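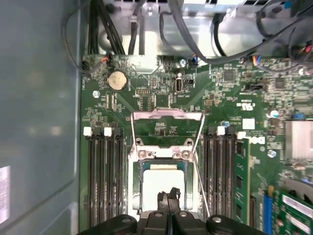 What is a motherboard?

A motherboard is the large flat board inside a desktop computer. The other parts plug into it. Thin copper tracks in the board carry electrical signals from one part to another.

The processor

The processor is a square chip that carries out instructions. It sits in a holder called a socket. A metal frame closes over the chip, and a wire lever locks the frame down. To take the processor out, the lever is lifted and the frame swings open. The chip is then raised straight up by its edges.

A processor gets hot when it works. In most desktops a block of metal with fins, called a heatsink, is fixed on top. A thin layer of paste between the two helps the heat to cross.

The memory

Memory modules are long, narrow boards with black chips on them. They stand upright in slots, and latches at the ends of the slots hold them in. Memory stores what the computer is using now. It is cleared when the power goes off. Its size is measured in gigabytes. One gigabyte is a little over 1,000 megabytes.

The battery

The round silver battery is called a coin cell. It keeps the clock running when the computer is unplugged.

Words to know

Socket: a holder that connects a chip to the board.
Capacitor: a small part that stores electric charge.
Header: a row of pins for a cable or a jumper.

Next page: Inside the power supply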